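# About Trutar

Trutar tests robot hands, arms, cameras and controllers for companies that are deciding which ones to buy.

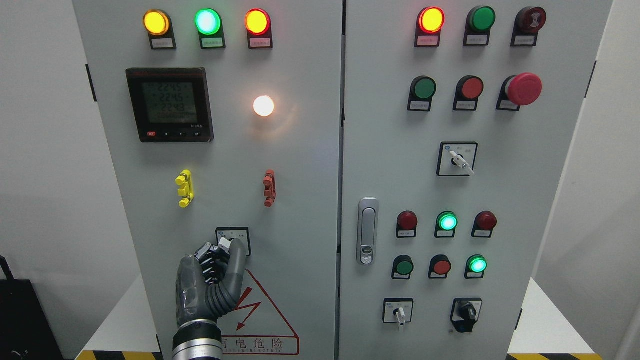

We started with a narrow question from a switchgear customer: which robot hand can work the controls on a cabinet that was built for people? Most of our bench time still goes to that kind of work. A control cabinet is a good test because the parts on it are small, close together and all different. A hand that closes well on a box may do poorly with its fingertips curled around the lever of a little selector switch, low on the door, with a warning label right beside it. Push buttons, rotary switches and a latch handle each ask for something else again, and a mushroom-head emergency stop sticks out far enough that we have to plan the arm's path with it in mind.

## What we do

A customer comes to us with a task and a short list of products. We mount each one, run the same task on all of them, and write up what we found. We don't sell hardware and we don't take a commission from anyone who does.

Most projects fall under one of these:

- **Grippers and hands.** Two-finger grippers, suction tools and multi-finger hands. We look at reach, grip on small levers and knobs, how often the part slips, and how long the fingers last.
- **Arms.** Repeatability near the edge of reach, behavior at low speed, and how the arm handles light contact with a fixed surface.
- **Cameras.** Head-mounted, wrist-mounted and fixed. Lit lamps and gray LCD screens are hard for some cameras, so we test reading them separately from finding them.
- **Controllers.** Startup time, lag between command and motion, recovery after a stop, and how much work it takes to change a program.

## How a comparison runs

The standard comparison is 198 trials per product. We split them over 6 tasks, so each task gets the same number of tries. The starting position is shifted a little between trials, using a list we fix before the first product goes on the bench. Every product gets the same list.

A trial counts as a pass only if the control ends up where it should be and nothing else on the panel was moved. Turning the switch and brushing a button on the way out is a fail. Some suppliers find this strict. We have kept it, as a wrong button on a real panel can shut down a line.

We also record partial results – the hand reached the lever but lost it, the camera found the meter but misread a digit – and these go in the report next to the pass rate. Customers tell us they read that section first.

Suppliers may send us settings before the test and may look over their own results afterward. They can ask for a correction if we set something up wrong. They can't ask us to leave a result out.

## Our sites

We have 2 sites. Berkmont is the main lab, with the panel benches, the arm cells and the office. Cluvdale is smaller and is used for long-running wear tests, where a hand may open and close for days at a time.

The wear rig at Cluvdale runs on Lacson, our own test software. Lacson starts each trial, stores the video and the joint data together, and keeps the log we build reports from. It now holds 1,383 finished test runs. We use it in house and don't license it, but customers get the full log from their own project in plain files they can open without us.

## Working with us

Send us a description of the task, the products you are considering, and a few photos of the equipment the robot will have to handle. If you have a spare door or panel, we would like to borrow it – tests on your own hardware are more useful than tests on ours. We reply with a test plan and a fixed price. Work starts once you have signed off on the plan, and the pass rules stay the same from then on.

Visits to Berkmont are welcome during a project. Cluvdale is open by appointment only.

*Page updated Wednesday, September 12, 2018*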